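Lestdale Toy Library
Progress report to the Wirkier Fund
Period ending April

Prepared by Maarten Kramer, coordinator

1. Summary

The grant pays for the pretend-play section of the toy library: new play food, storage for it, and the staff hours to sort and list the stock. Purchasing is finished. Sorting is mostly finished. The printed contents cards are behind schedule and will carry over into the next period.

2. Spending

Spending to date is $3,040. Most of that went on play food and baskets. $400 went to the shelving in the back room, which was put up in the second week and has been in use ever since. We have $200 left in the budget line for labels and cards. No money has been moved between lines.

3. Work completed

The old play food was kept in two deep tubs. Families borrowed a tub, and it came back with pieces missing or with someone else's pieces mixed in. We emptied both tubs, threw out anything cracked or chewed, washed what was left, and sorted it by meal. Each meal is now a set that goes out in its own basket.

The breakfast, picnic and lunch sets are on the shelf and can be borrowed. The bakery set is complete but has not been listed yet. The market stall set is waiting on a replacement cash register from Ferreira. The first one arrived with a broken drawer and Ferreira agreed to exchange it at no cost.

We chose synthetic rattan over natural wicker for the baskets. Natural wicker was cheaper, but the ones we had before shed splinters and could not be wiped down. The new ones are cleaned with a damp cloth and dish soap at each return.

The Wilosach preschool group borrowed the lunch set first and kept it for two loan periods. Their teacher told us the children spent most of their time on the sandwiches and very little on the soup bowls. She asked for more bread and fillings. We have moved two of the bowls to the picnic set.
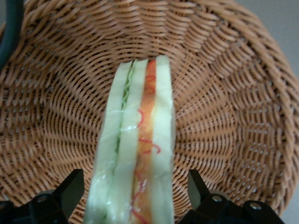

Toy sandwich with lettuce between the bread slices, in a woven basket.

4. Problems

The soft food picks up lint and hair faster than the hard plastic food. Staff now go over it with a lint roller before it goes back on the shelf. This adds a few minutes to each return, and we did not plan for it in the staff hours.

Small loose fillings are still the pieces most likely to go missing. We are holding back a bag of spares at the desk and have not charged anyone for a lost piece so far.

The contents cards were held up by a mistake in the first proof, which listed the picnic items under lunch. A corrected proof has been approved. The order is for 100 cards.

5. Next period

List the bakery set. Receive the exchanged register and put out the market stall set. Attach contents cards to all baskets. Ask each borrowing family to fill in the short form on which pieces their children used, and send the results with the final report.

We are not asking for any change to the grant amount or the end date.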